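What Is a Scholarship?
Reading time: 2 minutes

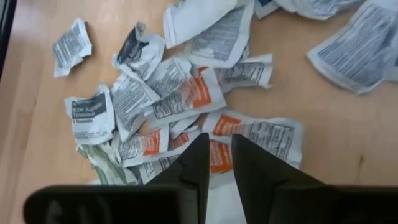

Crumpled paper packets with small print on a wooden tabletop.

Going to college costs money. Students pay for classes, books, food and a place to sleep. Many families can't pay for all of it, so some students get help. One kind of help is called a scholarship.

A scholarship is money for school that you don't have to pay back. A loan is different. With a loan, you borrow the money and return it later, usually with a bit extra called interest.

Who gives scholarships?

Colleges give them. So do governments, companies, clubs and families who want to help students. The people in charge decide who can apply. Some scholarships are for students with high grades. Others are for students whose families don't earn much, or for students who play a sport, sing, or want to study one subject, such as nursing.

How does a student get one?

Let's look at a small one. The Drultolow Scholarship is for students in the town of Belen who are in their last year of high school. Each student fills in a form, writes a page about what they want to study, and asks a teacher for a letter. Everything has to be in by 4 p.m. on the last Thursday in February.

Last year 200 students asked for the form and 116 sent it back. A group of teachers read every one. They picked 84 students to come in and talk, and then they chose the winners. Each winner gets money for 2 years of college.

Can you lose a scholarship?

Sometimes. Many scholarships have rules. A student may have to keep good grades or take a certain number of classes. If the rules are broken, the money can stop. Most colleges have an office where students can ask for help before that happens.

Words to know

Apply - to ask for something in writing, often with a form.
Tuition - the money a college charges for classes.
Interest - the extra money you pay when you borrow.
Deadline - the last day or time you can hand something in.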